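Kitchen tips for recording robot examples

We've saved 211 runs for Guto so far, and I've picked up a few habits along the way! Start with big, light crockery – a wide rim is much easier to grip than a mug handle. Move your tables a little between runs, or the system only learns one kitchen. Keep the fumbled goes too, but label them the same day (I didn't in May, and sorting them was miserable).

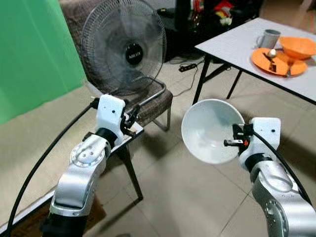 White bowl held by the rim, right arm. Left gripper open.

Tea towels are next – wish me luck!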